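FOR IMMEDIATE RELEASE

Dirkberg's garden furniture swap is back this August, and it's bigger

I've been running the Nondum Garden Swap for long enough that I should be calm about it by now, and I'm not! We're opening the doors again in August at the old Ivanov grain hall in Dirkberg, and I'm so happy to say we have the whole ground floor this year (last year we had half of it, and people were carrying sun loungers over each other's heads).

If you've never been, it goes like this. You bring a bench, a table, a planter, a set of chairs you're tired of, and you get a ticket for each piece. Then you spend your tickets on somebody else's. Last summer 658 pieces went home with new people, and 2,115 of you came through the gate. I still hear from folks who came for a stool and left with a porch swing.

New this year is a repair corner, run with our friends at Kosasard, the paint and oil shop on the canal side. They're giving away 1,000 sample pots of outdoor wood oil, so you can try a color before you commit to doing the whole deck. They'll also have 15 workbenches set up for sanding and tightening, first come, first served. Bring your own gloves if you have small hands – we always run out of those.

A few practical things. Doors open at 9 a.m. and we start packing up at 4 p.m. Entry is free. Plastic furniture is welcome as long as it isn't cracked, and cushions need to be clean and dry, please. We can't take grills or anything with a gas fitting. Parking is behind the hall, and the loading bay is for drop-offs only.

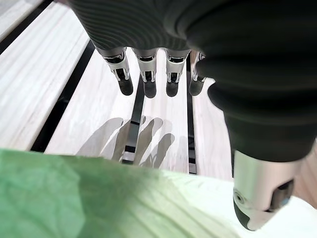

If it rains, we carry on indoors, and the coffee stand moves in with us. Press and local radio are welcome from 8 a.m., before the crowd – just come to the side door and ask for the Nondum desk.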